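Home | Posts | Club | Contact

August 22, 2026, by Ga-eun Jeon

In our robot club we are 10 people, and this summer we work only in simulation. My part is the drawer task. The robot must open a drawer in a small cabinet, and I must write the rules for when a try is good.

Lieven Brouwer made the room for us, and he calls it Ackah. He chose a red wall with a window in it.
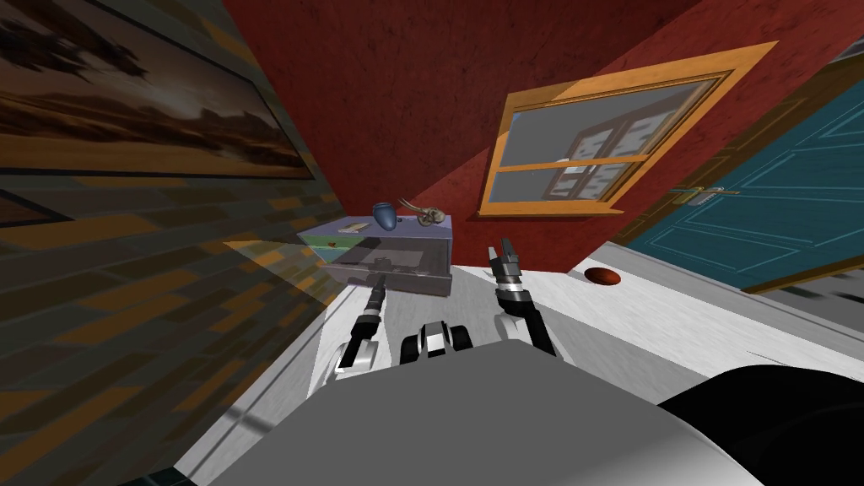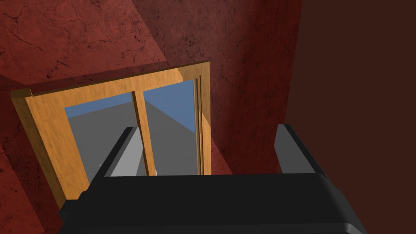 I have now 509 tries saved from April until today. I wanted to delete the old ones, but Lieven asked me to keep them, so I put them in a separate folder. Next I will change the start position of the arms a little each time. I am not sure yet how large this change should be. If you did something similar in your club, please write to me, I would be very glad to read it.

Last updated: 13 minutes ago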